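Commissioning and Upkeep of a Two-Arm Tabletop Cell
Student Project Report
Department of Mechatronics, Hurnport Technical College
November 2021

Summary

The project group was asked to take over a tabletop cell with two robot arms, return it to a known condition, and write the maintenance procedure that later groups will follow. The cell had been in use since February without a written record of its settings. Work covered the mounting of the arms, the calibration of both grippers, the routing of cables, and a repeat test in which cans are moved between the mat and a raised rack. The cell is known in the department as Gurnemska, and that name is used below.

1. Condition at handover

The cell was handed over in working order but with several faults. The right arm stopped short of its target when reaching for the rack, and the error grew over a working session. The left gripper closed unevenly. Two clamp bolts on the right mount could be turned by hand. The supply cables had no strain relief, and one connector had been repaired with tape. No spare fingers were on the shelf.

The control software, Clistico, had been installed with default values for both arms. The group saved these values before making any change so that the earlier state could be restored.

2. Mechanical work

Both arms were removed, cleaned at the base, and refitted. The clamp bolts were replaced and marked with paint so that any later movement would be visible during inspection. The gripper fingers were taken off and their pivots cleaned. The left gripper needed a new return spring, which was ordered through the college store.

The rack was treated as part of the cell. Its position affects every stored target at the back of the mat, and a small shift is enough to make a gripper touch a slat. Its correct position is now recorded on the setup sheet, and the operator confirms it before the arms are powered.

3. Calibration and test

Each arm was sent to its home position and the joint offsets were entered again in Clistico. Gripper travel was then set with a full can and checked with an empty one. The closing force was reduced to 75 percent of the default value, because the earlier setting dented empty cans.

The repeat test consisted of 334 moves, divided between the two arms. A move was counted as complete when the can had been lifted, carried, and set down upright. Only one arm at a time was permitted to work near the rack, with the other holding its gripper open over the mat.

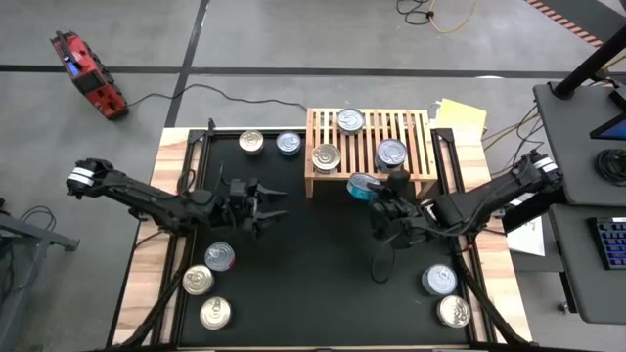

Blackburn, on reading the draft of this section, objected that a repeat test says little about the mounts unless the bolts are inspected during the run as well as after it, and asked that the interval be stated in the procedure. The group accepted this point. The bolts are now inspected every 300 moves, and the result is entered in the log even when no movement is found.

Most failed moves occurred in the first part of the test. They were traced to the right wrist offset, which had been entered with the wrong sign. After correction the arm reached its rack targets without further adjustment. A smaller number of failures came from cans placed outside the area that the stored targets cover.

4. Cable routing

The cables at the grippers remain the weakest part of the cell. They must be long enough for the wrist to turn fully, and the slack can catch on a can or on the rack. The group tried a spiral sleeve, but it stiffened the cable and changed the wrist load, and it was removed. A light clip on the forearm is proposed for the next group. It has not been tested.

5. Maintenance procedure

Before each session:
Check the paint marks on all mount bolts.
Confirm the rack position against the setup sheet.
Open and close each gripper with no can in place.
Move each wrist through its full range and watch the cable.

Monthly:
Clean the finger pivots.
Compare the joint offsets with the saved file.
Inspect all connectors and replace any that have been taped.

6. Outstanding items

One set of spare fingers is on order. The taped connector has been replaced, but the cable behind it is original and should be renewed at the next shutdown. The saved Clistico files are stored on the department drive together with the setup sheet and the test log.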